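El club de robótica Hikska abre en enero su primera liga de manipulación con dos brazos

Lerkaswood - El club estudiantil de robótica Hikska ha presentado su nueva liga interna de manipulación, un proyecto que reúne a 47 alumnos de secundaria y bachillerato en torno a un reto común: programar un robot de dos brazos para que trabaje sobre una mesa con piezas pequeñas. La liga se disputa íntegramente en simulación y cuenta con el apoyo de la asociación educativa Hasum.

Los equipos llevan todo el otoño preparando sus programas, ¡y las ganas se notan! El ejercicio de partida es la prueba de cubos y bandeja, en la que cada brazo se controla por separado y hay que decidir cuál de los dos se acerca a cada pieza sin estorbar al otro.

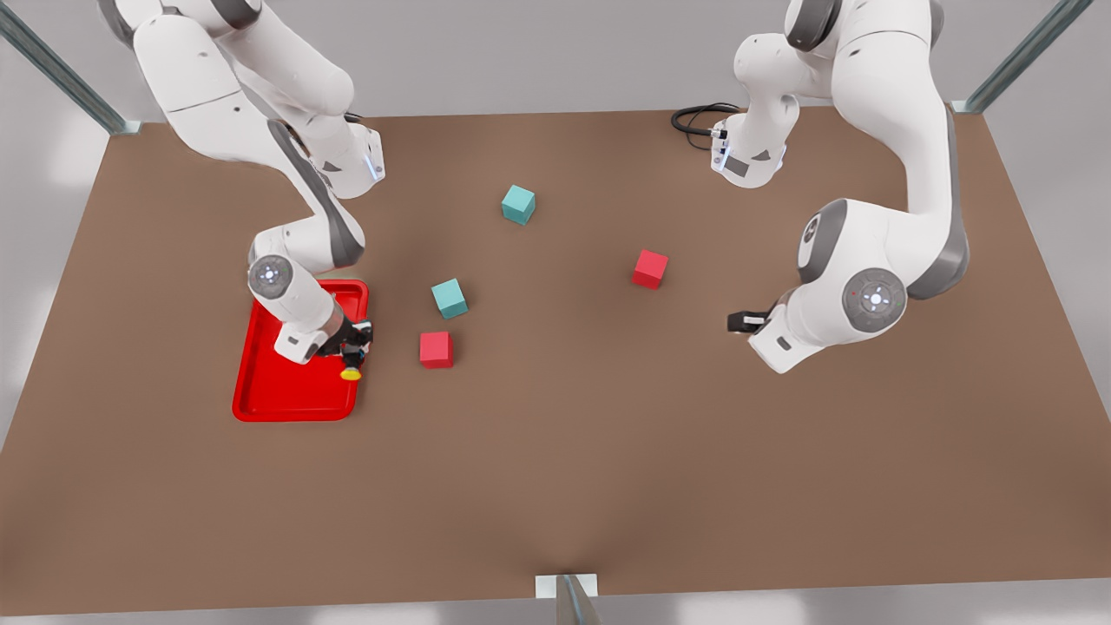 ¿Hace falta saber programar para apuntarse?

Basta con tener ganas de aprender. El club ofrece un taller inicial de Python en horario de tarde, a las 17:30, y los equipos mezclan a alumnos veteranos con recién llegados.

La liga consta de 2 rondas. En la primera, cada equipo entrega su código y todos los programas se ejecutan en las mismas condiciones, con las posiciones iniciales de las piezas sorteadas de antemano. Para pasar a la segunda hay que alcanzar 80 puntos, que se reparten entre precisión, tiempo y claridad del código. Este último apartado lo pidieron los propios alumnos - muchos heredan programas de compañeros que ya se han graduado y saben lo que cuesta descifrarlos.

Durante los entrenamientos, el simulador del club ha registrado más de 824 intentos. Todos quedan guardados en un cuaderno compartido, también los fallidos, con una nota breve del equipo sobre lo que probó y lo que cambiaría.

La segunda ronda incorpora el pulsador, la pieza favorita de los más jóvenes y un buen quebradero de cabeza para los demás.

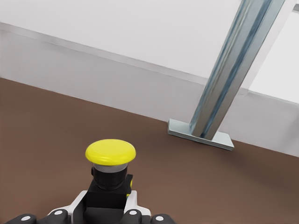

Los equipos clasificados dispondrán de tres semanas para adaptar su código antes de la final, que se retransmitirá en la sala de actos del centro Kiều. La entrada será libre y habrá puestos donde el público podrá manejar el simulador con un mando, acompañado por miembros del club.

Hikska publicará después los programas finalistas, con comentarios en español, para que otros centros puedan utilizarlos en clase.

Las inscripciones para el taller inicial siguen abiertas en la secretaría del club, en Lerkaswood. Los centros que deseen asistir en grupo a la final pueden reservar plaza en la misma secretaría.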